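3월에 시작한 정리, 아직도 정리

이사 온 지 2년이 되도록 뜯지 않은 상자가 있다면 그 안의 물건은 필요 없는 것이라고들 한다. 맞는 말 같아서 상자를 뜯었더니 전기장판이 나왔다. 지난겨울 내내 찾던 것이다. 겨울은 방금 끝났다.

이번 정리의 발단은 Gurnby라는 정리 앱이다. 집에 있는 물건을 하나씩 등록하면 버릴 것을 골라 준다기에 밤 11시에 냉큼 깔았다. 양말을 한 짝씩 등록해야 하는지 한 켤레로 쳐야 하는지 고민하다가 새벽이 됐다. 최종 등록 수 1,774개. 앱이 버리라고 추천한 것은 밥솥이었다. 사용 기록이 없다나. 밥을 먹을 때마다 앱에 보고를 해야 했던 모양이다. 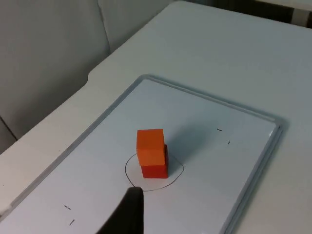

동그라미 안에 두 층.

예전에 같은 사무실을 쓰던 발테리 에스콜라는 짐이 가방 4개를 넘으면 못 견디는 사람이었다. 부러워서 비결을 물었더니 나머지는 부모님 댁에 있다고 했다. 미니멀리즘에는 역시 넓은 본가가 필요하다. 우리 부모님은 내가 대학 때 맡긴 기타를 얼마 전 택배로 돌려보내셨다. 착불로.
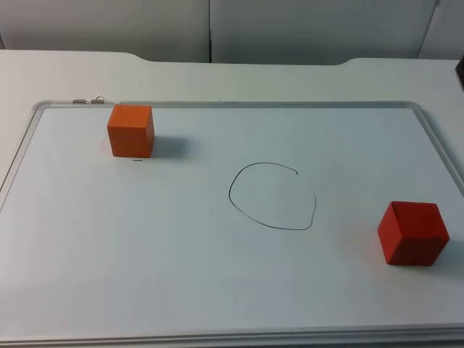 화이트보드 위의 주황색 큐브.

책은 한 7권쯤 버리기로 마음먹었다. 첫 번째로 뽑은 책을 서서 읽다가 앉아서 읽었고, 결국 누워서 다 읽었다. 재미가 없었는데 다 읽은 책이 되니까 또 버리기가 아깝다. 안 읽은 책은 안 읽어서 못 버리고, 읽은 책은 읽어서 못 버린다. 책장 회사만 좋은 일이다.
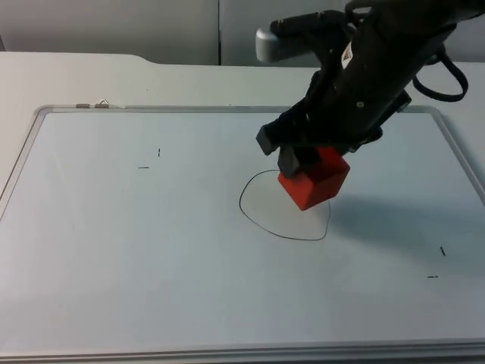 케이블 서랍은 손도 못 댔다. 어디에 꽂는지 모르는 선이 한 뭉치인데, 버린 다음 날 꼭 쓸 일이 생긴다는 것을 나는 경험으로 안다. 작년에 버린 충전기는 똑같은 걸로 다시 샀고, 그 충전기로 충전하던 면도기는 그다음 주에 고장 났다. 그래서 지금은 면도기 없는 충전기가 서랍 맨 위에 있다.

밥솥은 앱에서만 삭제했다. 오늘 저녁도 거기에 지을 생각이다.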